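Building a small gripper arm at home: tips from our shared workshop
Posted Mar 21, 2025 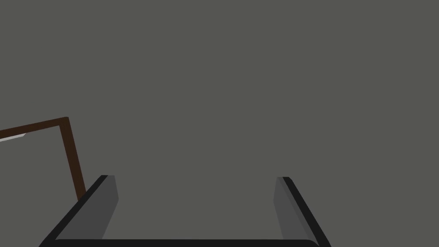
If you have ever tried to get a little bench arm to pick up a teaspoon, you will know how much of the job is patience, and how much of it is going back to fix something you thought was finished. I've been at mine since February, partly on the kitchen table and partly down at Kurden, our shared workshop, where there's better light and somebody always has the right hex key. I do a good deal of the fiddling in a simulator before I ask the real motors to do anything, and the view I keep coming back to is the one looking down past the fingers. With the jaws open on a plain grey background like that, you get a very fair idea of how much room you have between the tips, and the dark brown bar off to the left, right up by the end of the left finger, is exactly the sort of thing I want to know about before I tell the arm to go anywhere.

What follows are the tips I've written on the inside cover of my notebook, tidied up a bit for the Kurden page. Some will be old news to the people who've built two or three of these, but a few of our newer members asked, so I hope you'll forgive me for going on!

Start with the fingers

Everyone wants to start with the arm, and I understand it, it's the fun part. I'd still build the fingers first and play with them in your hand for an evening. Hold them around the things you want to lift – a mug handle, a sponge, a wooden spoon – and you'll soon find out if the pads are too short or the tips too fat. Mine went through two sets before I was happy, and the second set took half the time of the first.

For the pads, glue on a thin layer of something grippy and let it cure overnight under a weight. I used offcuts from the Ketell rubber matting that lives under the drill press. Rough up both faces with 250 grit paper before you glue, wipe off the dust with a damp cloth, and leave them alone. I didn't leave mine alone, and I picked a good deal of dried glue off the cat's blanket.

Keep the mounting bolts all one size

My first crossbar had three sizes of bolt in it, and every time I took it apart I put at least one back in the wrong hole. It now has 6 mm bolts all the way along. If you're drilling your own, clamp both pieces together and drill them in one go, with a scrap of timber underneath so the holes come out clean on the far side. A dab of candle wax on the threads makes them go in like butter, though you should skip it anywhere that's going to shake.

Check the edges in the model

This is the tip I'd most like people to take home. When you model your bench, put in the things around the edge of it as well, the rims and rails and trays you've stopped noticing in real life. I spent a whole weekend getting the jaws to line up nicely with the middle of the work area, and never once looked at what the outside of a finger was doing. On the bench, the outside of the finger is what catches the lip of a baking tray and sends the teaspoons under the fridge.

So now I stop the simulator often and look to both sides. If a finger overlaps something on the screen, I swing the view around and look again from the side, as two things can seem to be touching when there's a good hand's width between them. Then I measure the same gap on the real bench with a ruler. It's slow work, but a cup of tea helps, and I've come to quite enjoy it.

Give yourself a plain background

A busy bench is hard on the eyes and hard on a cheap camera. I took the floral oilcloth off our table and laid down a sheet of painted hardboard, and I found everything easier to judge. Any flat, dull colour will do. Stay away from gloss paint, which throws the lamp straight back at you, and give it two thin coats with a foam roller instead of one thick one. Ours is painted in the last of a tin of Tudov primer that had been on the shelf for years and had to be stirred for a very long time.

Tame the cables

Leave more slack than you think at the wrist, and then tie it loosely to the forearm with soft hook and loop tape. Cable ties are fine for the base, where nothing moves. I label both ends of every wire with masking tape and a pencil, which sounds fussy until you have 8 of them in your hand, all black, and dinner is burning.

Go slowly the first time

Run any new movement at the lowest speed, with nothing in the jaws and your hand near the power switch. Clear the mugs away first. If you're using one of the Rangel controller boards from the workshop cupboard, check what speed the last person left it on, and please put it back to the lowest when you're done. I like to watch the first run standing up, from the same side as the simulated view, so I'm comparing like with like.

Once it runs smoothly empty, try a folded tea towel. It's soft, it forgives a poor grip, and it doesn't matter if it lands on the floor. Sponges are good too. I'd leave anything made of glass for quite a while yet – my favourite measuring jug would have liked that advice earlier.

The hardboard sheet is behind the door at Kurden if anybody wants to borrow it. Please wipe the glue off before it goes back.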